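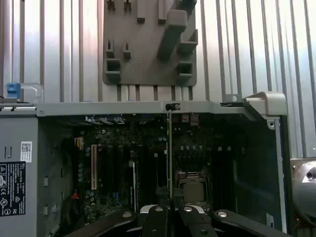

Up before six again with the budget going around in my head, so I gave in, made coffee, and drove over to the shop while it was still dark. I like the place at that hour. The heaters tick and the compressor hasn't started yet, and I can spread my papers across the packing bench without Mawuli asking me which pile is the real one. (None of them was the real one this morning. The real one was on the kitchen counter at home, as I found out later.)

The number we have is $4,000. I've been saying it to myself all week as though it might grow if I said it nicely enough. It has to carry us through the end of the season, and what we want to buy with it is, in order of how loudly people have asked: a second set of fingers for the arm, a proper holder so the towers stop creeping while the arm is working inside them, a spare camera for the wrist, and a tool rack that somebody other than me has designed. Pornthip added "a decent chair" at the bottom of the list in green ink and I've left it there.

The second set of fingers is the one I keep coming back to. The pair we've got are good, solid things and I'm fond of them, but they were chosen back when we thought the arm would mostly be moving boxes. Then the Greriseo job came in and it's been the insides of desktop computers ever since. There's so little room in there! You come in over the edge of the case with the board below you, the cards standing up, the processor with its bracket and lever, all those little capacitors waiting to be leaned on, and you start to wish for something a good deal more slender. Radwa has the patience of a saint and can coax the arm down to an expansion slot as it is, but she has to come at it from one particular angle, and if the tower has shifted at all she's back to the beginning.

I spent a while with one of the towers open on its side, just looking at it with the quote sheets in my hand, trying to imagine where the thinner fingers would fit that the old ones won't. I find I can't judge a catalog drawing at all until I've got the real case lying there. The blue tab, for instance. It sits up at the top corner just above the rail, and on paper the Skarmont fingers reach it beautifully, and then you put a ruler against the case and think about the arms that have to come along behind the fingers, and you're less sure. I wrote "ask them about the tab" on my hand, where it still is.

So, the quotes. Farness wants $2,240 for the fingers, the mounting piece and a day of somebody on the phone while we fit them. Skarmont is cheaper on the fingers and won't say what the mounting piece costs until we send them drawings of what we've got, which means finding the drawings. I had a nice long talk with a man at Skarmont who was very kind about this and told me to take my time. I did not tell him I'd already looked in every cabinet. Cledwyn thinks the drawings went home with him in the spring, inside a box of things that were meant for the recycling, and he has promised to look in his garage. He has promised to look in his garage about other matters before, bless him.

If we go with Farness that's more than half of the money gone in one swoop, and it makes me nervous in the way that buying a car makes me nervous, where I know it's sensible and still want to go lie down. What's left would cover the tower holder if we make it ourselves, and probably the camera if we buy the plain one. It would not cover the rack. I've been thinking about the rack all wrong, though, I suspect. I keep picturing something new and handsome out of a brochure, and meanwhile there's the gray plastic plate on the ribbed wall behind the work area, with its pegs and hooks and square holders, doing perfectly well. Mawuli pointed this out at lunch, very gently, through a mouthful of rice. He'd like a second plate next to the first and wants to keep the same shapes on it so he doesn't have to relearn where everything hangs. Printing one would cost us filament and an afternoon. I crossed out "rack" and wrote "plate #2, M. to draw," and felt a good deal richer.

The holder took up most of the middle of the day. Radwa wants a bed with raised corners and a soft lining. Mawuli wants clamps. Pornthip, who does the actual lifting on and off, wants whatever can be opened with one hand, and she made the point that these cases aren't all the same, that the one on the bench today has that chunky handle wrapped over the corner and the next crate might have none. Anything cut to fit a handle will be useless on a case without one. We talked it around in circles for quite some time and it was all very good-natured, and at the end of it we had a drawing on the back of the Farness quote showing a flat bed with sliding stops that can be pushed up against whatever shape turns up. I think it's good. I've put it down at $100 for materials, and Cledwyn says I'm dreaming, that the sliding rail alone will eat that. I've left it at $100 and put a question mark beside it to keep the peace.

Then there is the rental idea, which I should write down properly before I lose it. Tahiri will lend out finger sets by the month. Marwa Amrani over there told me so when I called about something else entirely (the missing invoice, still missing). We could take a slender pair on loan for October and find out on our own towers whether they reach what we need them to reach, and only then spend the big money. The fee isn't nothing, and it doesn't come off the price of anything afterward, so in a sense it's money into the wind. But I've got a shelf at the back full of things we bought without trying them, and every time I walk past it I could cry. There's that suction cup kit! Still in the plastic.

Radwa is for the loan. Mawuli is for just buying the Farness set and getting on with it, and he says the month we'd spend testing is a month of Greriseo towers done the slow way. He isn't wrong about that. Their next delivery is bigger than the last and we've told them we can do it. I asked him how long he thought fitting would take, whichever we choose, and he said 10 days if all the parts come together and he's left alone. I wrote that down too and made him initial it, which he did with a great flourish.

Something I hadn't put in the budget at all, and must: screws. Also cables, also the little round bolts for the gripper, also whatever it costs to send a thing back when it's wrong. Last year that sort of stuff came out of petty cash and I spent the whole of the spring trying to work out where the petty cash had gone. I'm giving it a line of its own now, called "bits," and I'm going to be strict about it.

Pornthip stayed a little after the others and helped me fold the papers into the right order. She asked whether I'd ever thought of asking Greriseo to put something toward the fingers, seeing as it's their computers we need them for. I hadn't! I have been doing sums on this for weeks and it never crossed my mind. I don't know them well enough to guess what they'd say, and I'd hate to sound as though we can't manage. But I've started a letter. I've got as far as the second paragraph and it's too apologetic, so I'll read it again when I've slept.

Where things stand tonight, then, for my own sake when I open this book again and can't remember. Call Marwa back and ask whether the loan fingers come with their own mounting piece or need ours. Ask Skarmont about the tab. Nag Cledwyn about the garage. Mawuli's drawing of the plate. Camera can wait until we know about the fingers, and the chair can wait until I find out what chairs cost.

Home late, soup from the freezer, the real pile of papers sitting on the counter by the toaster where I'd left it. The Farness quote in it is dated later than the one we drew all over, and I haven't had the courage to turn to the second page and see whether the price has moved. I'll do it over breakfast.

Print this entry | E-mail this entry

Contact | Copyright, all rights reserved | Back to top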